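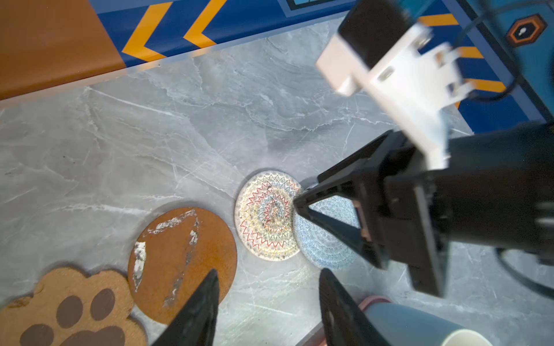

Minutes of the Tabletop and Accessories Working Meeting

Held 19th April, upper meeting room, Dendwood

Chair: Radomir Shehu
Minutes: Teófilo Carhuamaca
Also present: representatives of purchasing, returns, and the Brusell showroom
Apologies: warehouse planning

1. Minutes of the previous meeting

Accepted with one correction. Under item 3, "cork-backed" should read "cork". The sentence referred to the full-cork coaster and not to the ceramic one with a cork base, which was dropped from the range last fall.

2. Matters arising

2.1 The revised care leaflet has gone to the printer. Proof expected before the next meeting.

2.2 The question of storage for sample coasters was left open last time. Purchasing has cleared one shelf in the sample cabinet. Cork and woven samples are to be kept in separate boxes, as cork crumbs work into the weave and are slow to pick out.

2.3 The Brusell showroom still holds the old price cards. To be returned or destroyed, showroom to decide.

3. Coaster range – review of types

The Chair stated that the purpose of the item was to agree on which coaster types go forward to the fall list, and on what terms. Samples of four designs were considered: a paw print in cork, a round cork coaster with a rusty orange face, a round woven coaster with colored zigzag rings, and a round woven coaster in plain pale blue.

3.1 Paw print, cork

Purchasing reported that the shape sells well as a single item and poorly in sets. The dark brown pads are liked by customers. Returns noted that a number of buyers had assumed the coaster was intended for pet bowls. It is not rated for standing water. The product text is to say "for cups and glasses" in the first line.

The showroom asked whether the outline could be made simpler. Purchasing replied that the cutting tool is already paid for and a new outline would mean a new tool. No change agreed.

3.2 Round, cork, rusty orange face

This item took up most of the discussion. The face color does not hold evenly. The sample has irregular white patches streaked across the orange, and the meeting did not agree on whether this should be treated as a surface defect or sold as a distressed finish.

The showroom's position was that customers accept an uneven surface if the label says so. Returns disagreed and pointed out that two coasters from the same set can look quite different, which leads to complaints whatever the label says. T. Carhuamaca asked whether the supplier, Candosel, had been asked for a written finish standard. Purchasing confirmed that none exists. The order was placed on the basis of a color swatch only.

Agreed: no further orders of this item until Candosel provides a written standard for the face, with a light and a dark limit sample. Stock on hand, 1,204 pieces, is to be held and not sold as first quality in the meantime.

3.3 Round, woven, zigzag rings

No objection to the design. Cream base with red, orange, yellow, green, and blue thread. The supplier, Bravo, has offered a version with fewer thread colors at a lower price. The Chair was against it on the ground that the rings are the reason people pick the coaster up. Purchasing will ask for one sample of the cheaper version so that the two can be compared side by side.

Returns asked for a colorfastness test with hot cups and a damp base. The red thread is the main concern, as a bleed into the cream would show at once. Test to be run on 10 pieces from different cartons.

3.4 Round, woven, pale blue

Slow seller in the showroom, steady seller by mail. The fine texture does not show well from a distance and the coaster is easily overlooked on a crowded shelf. The showroom proposed placing it next to the zigzag coaster, where the plain one gives the eye a rest. Purchasing suggested offering the two woven types as a mixed set. Left with the showroom to try.

Returns added that the pale color shows coffee rings. The care text should give cold water and mild soap, dried flat. Machine washing is not to be mentioned until someone has tried it.

4. Mixed sets

A short discussion followed on whether cork and woven coasters could be sold in the same pack. Against: different thickness, different care, and two suppliers with different lead times. For: customers in the showroom already pick them one by one in this way. The Chair asked for a trial run of 100 packs, provided the orange cork coaster is left out. Purchasing estimated that packing would take roughly twice as long as for a single-type set – the band has to be fitted by hand.

No decision on price. The item will be taken again once the packing time is known.

5. Surface marking

Returns raised the matter of coasters sliding or leaving marks on polished tops. Woven types slide more readily than cork on a smooth surface. A non-slip backing was considered and put aside on cost. The product text for the woven types will recommend a dry, clean surface. T. Carhuamaca noted that the same advice should appear on the leaflet and not only on the web page.

6. Actions

Purchasing – obtain written finish standard and limit samples from Candosel.
Purchasing – request reduced-color sample from Bravo.
Returns – colorfastness test, zigzag coaster, results in writing.
Showroom – trial placement of the two woven types together.
T. Carhuamaca – revise product text for paw print and pale blue coasters.
R. Shehu – inform warehouse planning of the hold on the orange cork stock.

7. Any other business

The showroom asked for a replacement label printer. Referred to the equipment budget.

8. Next meeting

In September, same room. Papers to T. Carhuamaca one week in advance.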